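What changed when we stopped training on whole runs

I said in May that I would write up the fruit net results once we had enough trials to trust them. We have them now, so this is the long version.

The task is taking oranges out of their foam nets with two arms. The green basket starts out full, the yellow tray is for the nets and the white basket is for the fruit. One full run is five oranges. Skolwood, our training code, had always treated a run as a single recording, start to finish, and the policy learned from that.

It did all right on the first orange and got worse from there. My guess was that the model had tied what it should do next to how far along the run was, when all it needed to know was the state of the one orange it was working on. 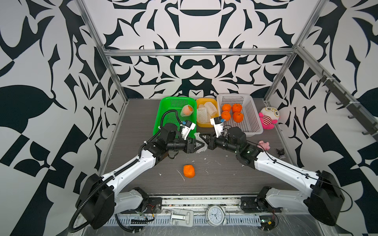 Clarton
Robot learning engineer, writes this blog

The fix I tried was simple. I cut every recording at the point where both grippers have let go and are clear of the baskets. That gives one clip per orange. Then I trained on the clips in shuffled order, so an orange from the end of a run was as likely to come up as one from the start. Cutting by hand took me most of two weeks. After throwing out the clips where the operator dropped something or started over, I had 2,525 left. I held back 263 of those for checking and never trained on them.

The model is the same one as before. Same cameras, same learning rate, same number of steps. I was tempted to change the image size while I was at it and I'm glad I left it alone, or I would be arguing with myself about which change did what.

The result is that the drop from first orange to last is mostly gone. The policy trained on clips does the fifth orange nearly as well as the first. The one trained on whole runs still does the first orange a little better than the new one does, which I did not expect and can't explain yet. It may just be noise. I'd want another round of trials before saying more.

The part that is still bad is the grip change. One arm has the orange, the other has to take hold of the net and not the peel, and the foam gives so much that the fingers can close on nothing and the policy carries on as if it had it. Cutting the clips did nothing for this. I looked at the failures one at a time and most of them happen right there, before any pulling starts.

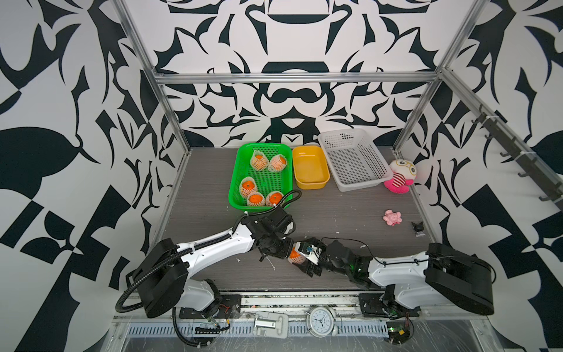
I have 2 ideas for it. The first is to feed the motor current from the grippers into the model, so that closing on foam and closing on air don't look the same. Eltance, the logger we use, already saves that signal and I have just been ignoring it. The second is to record more clips of only the grip change, with the operator missing on purpose and then fixing it. I'll do the current one first, as it needs no new recording.

One warning if you try the cutting yourself. My first set of cuts was made on gripper opening alone, and it put a break in the middle of the pull whenever an operator let go to get a better hold. Those clips were useless and I lost 2,000 training steps to them before I noticed. Check where the arms are too.

The cutting script is in the Morris folder with everything else. It is short and not very well commented.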